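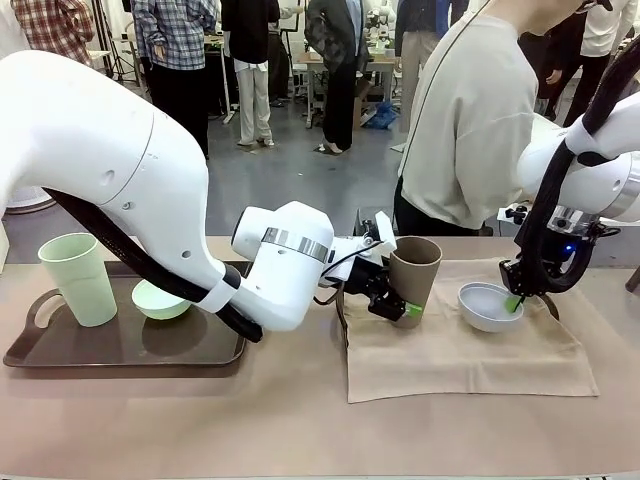
How should grapes, berries and dark chocolate be stored at home so that the colour and flavour compounds last?

Keep them cold or cool according to type, keep them out of light, and leave washing until just before they are eaten. Most of the loss in a home kitchen comes from warmth, surface moisture and exposure to air, and all three can be managed with ordinary containers.

The notes below cover the deep-coloured foods that readers ask about most: red and black grapes, blueberries, blackberries, red cabbage, cocoa and dark chocolate. The pigments in the fruit are mainly anthocyanins. They are water-soluble, sensitive to heat and light, and change colour with acidity. Cocoa flavanols behave a little differently and are dealt with separately.

Fresh berries

Sort the punnet on the day it comes home. Remove split or mouldy fruit and anything touching it. Line a shallow container with paper towel, spread the berries no more than two deep, and set the lid on without sealing it. A sealed lid traps condensation, and mould follows within days.

Refrigerate at 4 degrees or a little under. The back of the middle shelf is steadier than the door. Blackberries and raspberries should be used first, blueberries can wait.

The pale bloom on a blueberry is a natural wax that slows moisture loss. Rubbing it off shortens storage life, so handle the fruit by the container.

Grapes

Leave grapes on the stem. Each berry pulled off leaves a small wound at the top and begins to leak. If a bunch has to be divided, cut the stem with scissors. The ventilated bag they are sold in is suitable for the crisper, provided it is kept away from onions. Grapes take up odours readily.

Grapes past their best for the table can be frozen whole. They soften on thawing and are better used half frozen, or cooked down with a little water for a sauce.

Freezing fruit

Wash, drain, and dry completely on a tea towel. Spread in one layer on a lined tray and freeze until hard, then transfer to a bag and press the air out. Fruit bagged before it is hard sets into a block.

Label with contents and date. A household freezer holds berries in good condition from February through to the following summer's crop, with some loss of texture. Repeated opening does more harm than the months do: air in a half-empty bag draws moisture from the fruit, and the ice crystals on the inside are that moisture. Repack into a smaller bag as the contents go down.

Do not thaw before baking. Toss the frozen berries in a spoonful of the measured flour and fold them in last.

Why blueberry muffins go green

Anthocyanins are red in acid, purple near neutral and blue to green in alkaline conditions. Bicarbonate of soda in a batter without enough acid will produce green rings around the fruit. Replace some of the milk with buttermilk or plain yoghurt, or use baking powder, which carries its own acid. The green colour is harmless.

The same applies to red cabbage. In hard tap water it turns a dull blue. A spoonful of vinegar at the start of cooking holds the red, and added late will bring most of it back.

Cooking losses

Pigments and many other water-soluble compounds move into the cooking liquid. If the liquid is kept, much of what has moved is kept with it. For a basic compote:

600 g mixed berries, fresh or frozen
5 tablespoons water
Sugar to taste
A squeeze of lemon

Put the fruit and water in a covered saucepan over low heat until the juice runs. Add the sugar, simmer for 4 minutes, and take it off the heat. Add the lemon once it has stopped bubbling. Chill in a covered jar and use within the week. Long boiling browns the colour and flattens the flavour.

Use stainless steel, glass or sound enamel. Bare aluminium and unseasoned cast iron react with acidic fruit and can leave a metallic taste and a grey tint.

Chocolate and cocoa

Store dark chocolate wrapped, in an airtight tin, in a cupboard away from the oven. The refrigerator is a poor choice except in very hot weather. Condensation forms when the block is brought out, dissolves sugar at the surface and dries as a rough grey film called sugar bloom. Fat bloom is smoother and paler, and comes from warming and resetting. Both are safe to eat, and bloomed chocolate melts normally for cooking.

If the block must be chilled, seal it in a bag and let it return to room temperature before the bag is opened.

Cocoa powder labelled Dutch-process or alkalised has been treated to darken it and soften the taste. The treatment lowers the flavanol content. Natural cocoa is lighter in colour and more acidic. The two are not always interchangeable: a recipe raised only with bicarbonate generally depends on the acidity of natural cocoa.

Open red wine

Recork and refrigerate. Pouring the remainder into a smaller bottle, filled near the top, reduces the air in contact with it. Wine that has gone flat is still usable in a braise. Wine that smells of vinegar is better in the red cabbage.

A note on health claims

Laboratory work on individual compounds is usually carried out on cells in a dish, at concentrations that do not translate directly to a bowl of fruit. Nothing on this page should be read as medical advice. The storage methods are worth following for flavour and to reduce waste.

Compiled by Catherine Dow. Section on cocoa checked by Solange Fehr.
Last revised 12 Jul 2020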